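Grip fault on panel handling cell traced to torn cover

Ivport has restarted panel handling trials at its Bragança workshop after a robot arm let go of a part twice in one shift in September. No one was hurt. The second drop damaged the part and stopped work in the cell until the fault was found.

The arm was running a transfer routine supplied by Jornier, in which a flat black plastic panel is lifted, turned and passed to the next position. The first drop came shortly after 10 in the morning. The panel landed flat on the carpet and was put back into use following a visual check. The second came during the turn, with the arm near full reach. The panel slid out of the fingers, hit the floor on one corner and cracked along a slot.

In both cases the controller reported a good grip until the panel had left the gripper. The arm finished its programmed path with nothing in its fingers and went on to the release step. The operator pressed the stop button after the second drop, and the cell was locked out for the rest of the shift.

Checks on the arm itself found no fault in the joints, the wrist or the gripper drive. Attention then turned to the plastic cover fitted over the gripper. Ivport uses these covers to keep dust and handling marks off the fingers, and changes them by cycle count. The limit was 200 cycles. The log showed that the cover in use had been on for 2545, as the counter had been reset by a software update and the reminder had stopped appearing on the operator screen.

The old cover had a tear on the inside face of one finger, where it could not be seen with the gripper closed. A fold of loose plastic had worked its way between the finger and the part. The fold took up part of the closing travel, and the drive current rose enough for the controller to read it as contact with the panel. Real clamping force was well below the set value. Bench tests with the torn cover gave 68 newtons at the fingertips – enough to hold the panel level, but short of what the turn called for.

A second weakness was found in the routine. The grip was checked once, at pickup, and the result was then held in memory for the rest of the move. Jornier has changed this so that grip width and drive current are read throughout the transfer. If either value moves outside its band, the arm stops where it is and holds position. It no longer carries on to the release step.

The safety side of the incident was treated as a separate matter. The floor positions had been taped out for the parts and the equipment, without any allowance for where a panel might go if it fell during the turn. Ivport has redrawn the layout so that seated work is kept clear of the swing path, and the turn now runs at reduced speed. Start-up also requires a walk around the cell to look for loose parts on the floor.

Work at floor level uses yellow tape to mark each position, and the panels are held in the gripper with the cover in place. 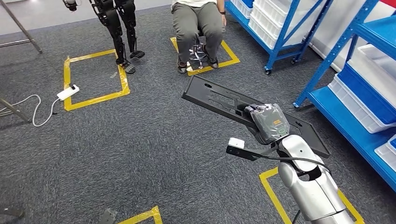

Changes now in force

The cover cycle counter is stored on the controller and survives a software update. When the limit is reached, the arm will not start a new pickup until a change has been logged. The cover is inspected with the gripper open at the start of each shift, inside faces included.

Panels that have been dropped are set aside and not returned to the cell. The panel from the first drop has been withdrawn under this rule.

Ivport has also asked Foltetine, which makes the covers, for a version with a tighter fit at the fingertips. Samples are due before the end of the trials. Until they have been tested, the present type stays in use with the same limit of 200 cycles.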